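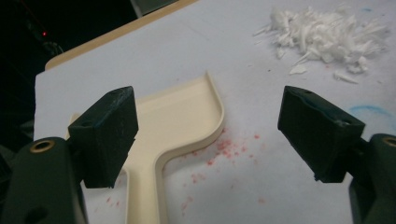

Wanted: people to demonstrate tabletop cleanup with a hand-held gripper. Vavalance has read plenty of claims that robots learn chores from a few hundred demos. We doubt it, and we'd like 600 careful ones before we argue further.

You steer the gripper to a dustpan, deal with crumbs and foam flakes, reset, repeat. It's dull and your wrist will notice. Sessions run 2 hours. Must be 21 or older. No robotics background needed, no gamers' bragging please.

Write to Tormod Dahlgren, Vavalance, by Dec 19, 2023.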